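3. Materials and Methods

3.1 Study setting

The survey covered four small-town libraries in one county: Skornari, Kodgate, Ibarra and Ploltstead. All of them lend printed books, and all replaced their paper reservation slips with an online form in the same month. They differ mostly in size. Ploltstead has the largest membership and Ibarra the smallest, with 700 registered borrowers when the records were drawn. Opening hours were the same at three of the sites. Kodgate closed one hour earlier on weekdays, and we return to this in Section 4.2.

We were interested in how long a reserved book waits on the pickup shelf before the borrower comes for it. Earlier work has looked mainly at the time between request and arrival. The waiting time on the shelf is less well studied, although it affects how many copies are in use at any moment and how soon the next person in the queue can read the book.

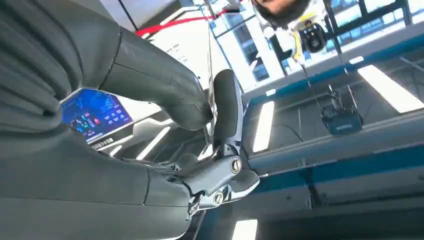
Each library keeps a log in which a reservation gets one line when the item is shelved and another when it is checked out or sent back. The two lines share a reservation number. Where one line was missing, the reservation was dropped. Where the checkout line carried an earlier time than the shelving line, we treated the pair as a clerical error and dropped it as well. After cleaning, 1,325 reservations remained.

3.2 Borrower notices

Notices went out by e-mail or by letter, depending on what the borrower had chosen at registration. The wording was the same in both. Borrowers who had given neither an address nor an e-mail were told at the desk, and their reservations are left out of the main comparison. A second notice was sent only at Skornari and Ploltstead – the other two libraries stopped sending it before the study began.
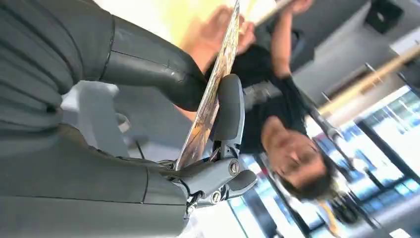 The pickup shelf itself was treated as a possible influence on waiting time. At Skornari it faces the entrance, so a borrower who has come in for something else passes it on the way. At Ibarra it is behind the desk and has to be asked for. We also recorded whether a sign marked the shelf, and if so of what type. Signs were sorted by how busy they were, from plain lettering on a blank ground up to panels of the sort shown in Figure 2, where brown, gold, amber and cream artwork covers the face of the board inside a thin pale border. Two raters sorted the signs separately and settled differences by discussion.

3.3 Coding of the records

Items were coded by format, length and reading level. Format was taken from the catalog record. Length was the page count in the catalog, and books without a page count were coded as missing. Reading level was adult, teen or child, following the shelf mark on the spine.
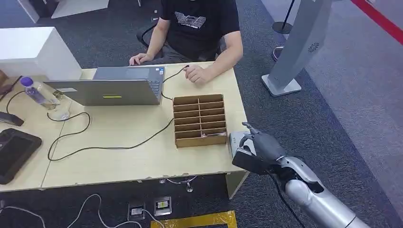
Waiting time was counted in open days, so a closed day added nothing to it. This matters most for books shelved just before a holiday. A book shelved and collected on the same day was given a waiting time of zero. Books returned to stock unclaimed were kept in the data and treated as censored at the end of the hold period.

A sample of 37 reservations was coded a second time by Habibur Chowdhury, working from the paper printouts and without access to the first set of codes. Agreement was good for format and length and weaker for reading level, mainly where teen books had been given an adult shelf mark. These were recoded by hand using the publisher's listing.

3.4 Analysis

Figure 2. Sign board with full-cover printed artwork, the busiest of the sign types.

We compared waiting times across libraries with a proportional hazards model. Notice type, shelf position and sign type were entered first, and item codes second. Borrowers with more than one reservation were handled by clustering the standard errors on the borrower number.
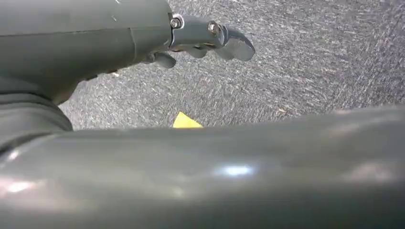 Vol. 4, p. 37

Shelf position and library cannot be fully separated in these data, as each library has only one pickup shelf. We therefore report the model both with and without the library terms. Sign type changed during the study at Kodgate, where a plain sign was taken down in October, and reservations shelved on the day of the change were excluded.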